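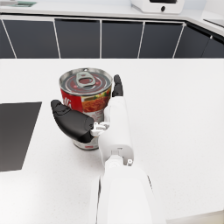 Prothero adds extending table to Clomance dining range

July 2, 2025

Furniture maker Prothero has added an extending dining table to its Clomance range, along with matching chairs and a sideboard that had been dropped from the price list in December.

The table seats six when closed and ten when fully open. It comes with two leaves, which store under the top on a pair of runners, so there is no need to find cupboard space for them. The top is solid oak with a plain square edge, and the legs are set at the corners. Earlier Clomance tables had a centre pedestal, which some buyers found got in the way of their feet once the table was pulled out.

Prices start at £595 for the table in the natural oiled finish. The darker smoked finish costs more and takes longer to deliver. Chairs are sold in pairs at £137 a chair, with a choice of a woven seat or a padded one in grey or moss green. The padded seats lift off and the covers can be washed at a low temperature.

Shahnaz Dewan, who leads the design team at Prothero, said the old table had sold well but was hard to get into smaller homes.

"The pedestal came as one piece and it was heavy," she said. "We had drivers ringing us from the bottom of the stairs. With this one the legs bolt on in the room, and the top will go through an ordinary door on its side."

She said the company had also changed the way the top opens. The two halves now slide on a geared track, so pulling one end moves the other by the same amount and the table stays in the middle of the room. The lock is a turn catch on the underside at each end.

The sideboard returns in a slightly different form. It is the same height as before but shallower, with two cupboards and a row of three drawers between them. The top drawer is lined with felt for cutlery. There is a cut-out in the back panel for a lamp cable, which customers had asked for. The old brass knobs have gone and the doors now have a routed finger pull along the top edge.

All of the pieces are made at Prothero's Clendside works, where a second finishing room opened in the spring. Dewan said the extra room meant oiled and smoked pieces could be finished at the same time, though smoked tops still need longer to rest before they are packed.

Delivery is nine weeks for the oiled table and a little longer for the smoked. Chairs and sideboards in the oiled finish are held in stock. The delivery charge covers carrying the furniture to the room of choice and putting the legs on. Taking away an old table is extra and has to be booked at the time of ordering.

The range is on show at the Clendside showroom and at the Brekeneo furniture store, which has the smoked table set out with eight padded chairs. Brekeneo will also take orders for the woven chairs, but does not have one on the floor yet. Samples of both wood finishes and all the seat fabrics can be posted out free of charge.

Owners of the older Clomance pedestal table can still buy spare leaves from Prothero, but only in the oiled finish – the company has stopped making them in the painted version. The new leaves do not fit the old table, as the pegs are in a different place. Anyone unsure which model they have should look for the label under the top, near one of the catches, and quote the code on it when they get in touch.

A round table in the same style is planned. Dewan said it would be a fixed size and was unlikely to be ready before December.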